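Laborbuch Greifen/Simulation, Eintrag vom 27. Oktober 2018
Thema: Beschaffungsplan Zelle 2, was kaufen wir und was lassen wir in der Simulation 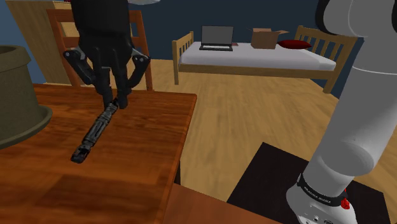

Eingetragen von: wiss. Mitarbeiter, Greifplanung und Beschaffung, AG Simiyu

Stand der Dinge. Die Schlafzimmerszene läuft. Arm auf schwarzer Plattform, Greifer senkrecht über dem Holztisch, das schlanke dunkle Werkzeug liegt schräg davor. Die Fingerspitzen stehen knapp über der Platte, links und rechts vom schmalen Ende. Genau an dieser Stelle will ich wissen, was wir an Hardware brauchen, bevor wir Geld ausgeben.

Der Antrag für Zelle 2 muss im Juni noch mal durch die Haushaltsrunde, bis dahin brauche ich belastbare Posten. Den Arm selbst setze ich nicht an, der läuft über den anderen Topf. Hier geht es um Finger, Tisch, Rechner und Kleinteile.

Finger
Standardfinger sind für flache Gegenstände auf der Tischplatte grenzwertig. Wenn die Spitzen zu breit sind, stößt man auf, bevor man seitlich Halt hat. Angebot von Dirkano liegt vor: ein Satz schmale Finger, 1054 Euro netto, Montageplatte inklusive. Cineo hat ein ähnliches Paar, will aber die Platte extra berechnen und nennt dafür noch keinen Preis. Nachfragen.
Vorläufig Dirkano ansetzen. Vorher in der Simulation mit beiden Geometrien durchspielen. CAD von Dirkano ist da, von Cineo nur ein PDF mit Maßen, das muss ich nachbauen.

Greifobjekte
Längliche Teile mit unregelmäßiger Oberfläche sind in der Simulation unangenehm. Die Kontaktpunkte springen, je nachdem, wie grob das Kollisionsnetz ist. Ich möchte deshalb echte Teile zum Vergleich, alle in ähnlicher Größe und möglichst dunkel, damit die Kamera auch was zu tun hat. 40 Stück reichen für den Anfang. Beim Werkzeughändler als gemischter Posten anfragen, keine Markenware nötig. Posten unter Verbrauchsmaterial führen, sonst wird jedes Teil einzeln inventarisiert.

Tisch und Möbel
Die Frage kam in der letzten Besprechung auf, ob wir das Zimmer in echt nachbauen. Meine Antwort: nein, jedenfalls nicht komplett. Tisch ja, Stuhl ja. Der Stuhl steht in der Szene direkt hinter der Tischkante und ist für die Bahnplanung ein echtes Hindernis, wenn der Arm weiter nach hinten greift. Bett und Schrank bleiben virtuell. Das Bett kostet uns Stellfläche und bringt für die Tischaufgaben nichts.
Tischplatte bitte mit glänzender Oberfläche kaufen. In der Simulation haben wir Glanz und einen kräftigen Schatten auf dem Holz, und die Segmentierung soll damit zurechtkommen. Matt wäre einfacher, hilft uns aber nicht.
Für Tisch und Stuhl habe ich einen gemeinsamen Posten angelegt, Betrag noch offen. Möbellager im Erdgeschoss zuerst fragen.

Rechner
Größter Brocken. Der alte Simulationsrechner schafft die Szene, aber sobald Rendern und Planer gleichzeitig laufen, wird es zäh. Plallham bietet eine Workstation mit passender Grafikkarte für 1655 Euro netto, Lieferzeit offen. Alternative wäre, nur die Karte zu tauschen. Netzteil vorher prüfen, im alten Gehäuse ist wenig Platz.
Ich setze die Workstation an. Wenn gekürzt wird, fällt sie auf die Karte zurück und wir rendern über Nacht.

Kleinteile
Kabelkette, Schrauben, Antirutschmatte für die Testplatte: zusammen 59 Euro, aus dem laufenden Etat, kein Antrag nötig. Not-Aus-Verlängerung liegt noch im Schrank, nicht neu bestellen.

Zwischensumme ohne Möbel und Greifobjekte: Finger 1054, Rechner 1655. Kleinteile nicht eingerechnet. Mehrwertsteuer kommt drauf, im Formular die Bruttospalte nicht vergessen, letztes Mal kam es deswegen zurück.

Noch zu klären
Passt die Montageplatte von Dirkano an unseren Flansch? Im Datenblatt steht ein Lochkreis, aber keine Toleranz.
Höhe der Plattform. In der Szene steht der Sockel am Boden neben dem Tisch, in der Halle würde ich den Arm lieber höher setzen. Dann stimmen aber die Anfahrtswinkel nicht mehr mit der Simulation überein und die bisherigen Läufe sind nur bedingt vergleichbar. Entweder Szene anpassen oder Sockel unten lassen.
Blumentopf am linken Tischrand: bleibt als Störobjekt drin. Für den echten Aufbau einen großen mit Untersetzer besorgen, der Untersetzer steht über und gehört ins Kollisionsmodell.

Nächster Schritt: beide Fingergeometrien in die Szene laden, gleiche Startpose, Werkzeug in mehreren Drehlagen. Ergebnis hier eintragen, danach geht die Anfrage an Cineo raus.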